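Workbench

By Ivana Pereyra
November

A workbench is a sturdy table at which manual work is done. The word covers a great many pieces of furniture, from the heavy joiner's bench with its vises and dogs to the slim counter under a garage window where somebody mends lamps, and it would be a shame to draw the borders too tightly. What the members of this large family share is a flat top, a height that suits a person working with their hands, and enough weight or bracing that the whole thing stays put when it is pushed, pounded, or leaned on.

Benches are found in woodworking shops, schools, repair shops, laboratories, shipyards, and kitchens (a baker's table is a workbench in all but name, and bakers are often every bit as particular about theirs as cabinetmakers are). This article deals mainly with the top, the part that does most of the work and takes most of the punishment, and then more briefly with height, holding devices, and care.

History

People have been working on raised planks for as long as there have been planks to raise. The Roman bench, known from wall paintings and from surviving examples, was a low, thick slab on splayed legs, and the worker often sat astride it or held the piece down with a knee. Pegs driven into the top served as stops. Low benches of this kind never entirely went away, and they have had a pleasant little revival among people who like to work sitting down.

The taller bench, at which one stands, became the ordinary form in Europe over the course of the Middle Ages and after. Screw-driven vises gradually joined the simple pegs and wedges, and by the eighteenth century the printed manuals of the building trades showed benches that a modern woodworker would recognize at once. The thick slab top with legs set flush to the front edge is usually called the French or Roubo style, while the Continental or Scandinavian style has a tail vise at one end and a row of square holes for dogs.

Factory work brought another change. A bench in a factory might be one of a long line, all the same height, with the tools hung or racked above. These benches were made to be replaced, and so the tops were often built up from narrow strips that could be turned out by machine in any length a customer wanted.

Tops

The solid slab

The oldest kind of top is a single wide board, as thick as could be found. It is a lovely thing to own and a troublesome thing to keep flat. Wide boards cup and twist as the air in the room changes from one season to the next, and a slab that was true in the spring may rock a straightedge by the time the furnace comes on. Owners of slab tops get used to planing them every so often, and many of them will tell you, at some length, how much they enjoy it.

The laminated top

A laminated top, also called a butcher-block top, is made of many narrow strips glued side by side. Each strip still moves a little with the weather, but the strips pull in different directions and much of the movement evens out. Maple and beech are the favorites in North America and Europe, with birch, ash, oak, and rubberwood all in common use. Strips may run the full length of the top, or they may be made up of shorter pieces joined end to end, a method that lets the mill use lumber that would otherwise go to waste and brings the price down a good deal.

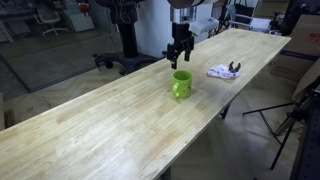

Ivana Pereyra, for one, has never been persuaded by the shorter pieces. I had a long-strip top for years and it stayed nicer than the pieced one I bought to match it, she wrote in a note to an earlier version of this article, and I could feel every one of those end joints with my palm by the second winter, so please don't tell people there is no difference. It is a fair complaint, and one shared by plenty of other bench owners, although much depends on how well the joints were cut and how dry the wood was when they were glued. A well-made pieced top can stay smooth for a very long time. One that was hurried through the press may show a faint ridge at each joint once the heating season starts.

The joints themselves are worth a word. In a finger joint, the ends of two pieces are cut into matching tapered teeth and pushed together with glue, which gives a large gluing surface in a short length. Set on the face of a top, the teeth make a little zigzag line; set the other way, they show only as a straight seam, and the zigzag appears on the side of the strip instead. Makers choose one or the other partly for looks and partly to suit their machines.

The sheet top

Plywood, particleboard, and hardboard make cheap, flat, and very serviceable tops. A common arrangement in home shops is a thick core of plywood with a sheet of hardboard tacked over it, so that the hardboard can be pulled off and thrown away when it gets too chewed up. Generations of students have learned on benches like this, and there is much to be said for a surface that you are not afraid to spill glue on!

Finishes

A bench top is usually given a light finish or none at all. Boiled linseed oil and tung oil are the traditional choices, wiped on, left a while, and wiped off again. (Rags soaked in linseed oil can heat up and catch fire by themselves, so they should be spread out flat to dry outdoors before they are thrown away.) Varnish and polyurethane keep out spills better than oil does, but they make the top slippery under a board being planed, and once they chip they are a nuisance to patch. For that reason many woodworkers stick to oil on the top and save the harder finishes for the legs and drawers.

Color is mostly a matter of age. New maple is nearly white and warms toward honey over the years, beech goes a little pinker, and oil speeds the change in either one.
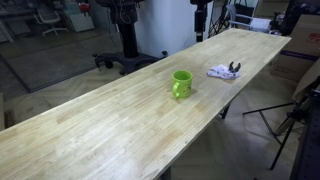 Wax is a less common choice, though it has loyal friends. A thin coat of paste wax keeps dried glue from sticking, and a bead of glue that has hardened on a waxed top can often be popped off with a putty knife and no harm done. The trouble is that wax can rub off onto the work and keep a finish from taking later on. People who do a lot of gluing and very little finishing at the same bench tend to like it, and people who do both tend to keep a separate board for glue-ups and leave the bench itself alone.

Height

The old rule is that the top should meet the heel of the hand, or the wrist, when the arm hangs loose at the side. That height suits planing, where body weight helps to push the tool. Carving, fine sawing, and electrical repair all go better on something taller, nearer the elbow, so that the worker need not stoop. Someone who does both kinds of work can keep 2 benches, or can keep one low bench and set a small raised box on top of it when the fine work comes up, an arrangement that takes up far less floor.

Adjustable legs are another answer, and they have become much sturdier than they used to be. They still tend to sway a bit at full height, and heavy hand planing will find out any looseness very quickly.

Holding the work

A top is only half of a bench. The other half is whatever keeps the work from wandering off. Vises are the best known of these devices, but stops, dogs, holdfasts, and plain clamps do just as much of the holding in most shops. A holdfast is a bent iron bar that drops into a hole and is set with a rap from a mallet, and it lets go with another rap from behind. It costs little, it has no moving parts, and it is a real pleasure to use once the holes are in the right places.

Deciding where those places are is the hard part. Wood benches usually have a few holes, put where the owner has found a need for them, and it's wise to work at a new bench for some months before drilling any at all.
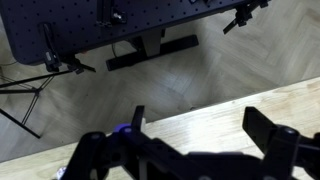
Metal tops take the opposite approach and supply the holes ahead of time. The idea comes from machine shops and optical laboratories, where a fixture may have to be moved a short way over and then fastened just as firmly as before. On a dark breadboard top with small threaded holes in an even grid, black fixtures can be bolted down well in from the sides, while a clamp grips the front edge and leaves the holes free. Woodworkers have borrowed the scheme with great enthusiasm, boring wider plain holes in sheet tops to take round dogs and quick clamps. The one standing complaint is that small screws fall through.

Care

Sweep the top at the end of the day, scrape off glue while it is still rubbery, and wipe up water before it has time to sink in. Dark rings and blotches on maple or oak are often the work of damp iron, and a paint can or a wet plane left overnight is enough to start one. Light marks will usually come out with a card scraper. Deeper ones can be sanded, although grit left in the surface is hard on plane irons, and a good brushing afterward is time well spent.

Flattening is needed less often than new owners fear. A pair of straight sticks laid across the ends will show any twist, and a long plane, worked first across the grain and then along it, will bring most tops back in an afternoon. Fresh oil goes on the same evening, on the underside too if you can reach it.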